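Why Kuken dropped implicit conversions

17 May 2013
By the Driltitz staff
3 min read
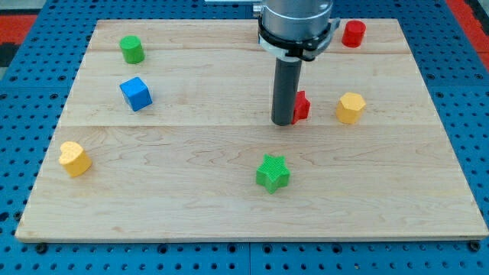

The compiler used to guess, according to the lead maintainer of Kuken, and it guessed wrong often enough that the team stopped trusting it. Version 5 of the language, released in April, removes every implicit conversion between number types. An integer no longer becomes a float unless the programmer writes it out.

"We had 139 open bug reports that came down to the same thing," the maintainer said. "Someone passed a long where an int was expected, and the top half went away without a warning."

The first attempt was a warning flag. Few users turned it on, and those who did got pages of output. On Tsegaye, the scheduling library most Kuken programs depend on, the flag produced 528 warnings. The team read all of them and found 31 real errors.

"That settled it for me," the maintainer said. "The rest were harmless, but you couldn't tell which was which without opening the file."

Existing code has to be changed by hand or run through the converter, a command-line tool that ships with the compiler. It inserts explicit casts wherever the old rules would have applied. The output compiles and behaves as before -- bugs included -- and each inserted cast is tagged with a comment so it can be searched for later.

Some users are unhappy. The developers of Grornanmont, a plotting package, have said they will stay on version 4 for now. The maintainer does not blame them.

"Plotting code mixes ints and floats on every line. It got uglier, I agree. We're looking at letting literals adapt to the type around them, so you can write 2 and not 2.0."

That change needs work in the type checker and has no release date. Version 4 will keep getting security fixes -- no new features -- until the next major release.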